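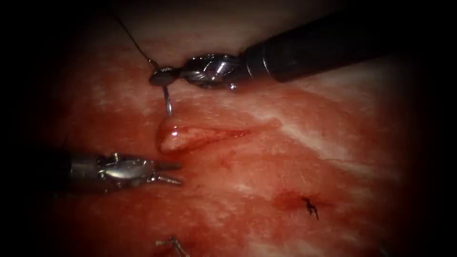

Needle driver and open grasper on either side of a raised fold, with one tied knot at lower right.

Progress report to the Lloyd Fund, spring term
Evalwood College Surgical Robotics Club

It has been a happy and rather busy term, and we want to begin by thanking you for the second payment of $1244, which reached us in May and went mostly on needles, thread and bench time. The students are working on the stitching task for the Trornness student challenge, and they have stayed with it through some long evenings!
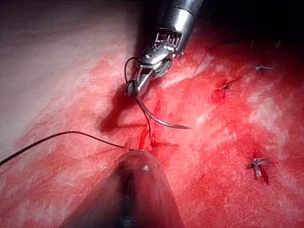
Getting the needle through is going well now. Tying off is slower — the thread likes to loop up over the wrist of the instrument, and our 4 student drivers each have their own way of coaxing it back down. We had hoped to log 1000 stitches by now and are at 500, so that target moves to next term with your blessing.
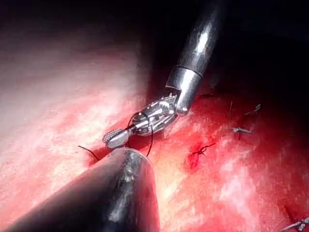
Closed jaws holding the black thread, with tied stitches to the right.

We have $310 left, set aside for travel to the practice day at Clullenach. You would be very welcome to join us there, and we will send the bus times once we have them.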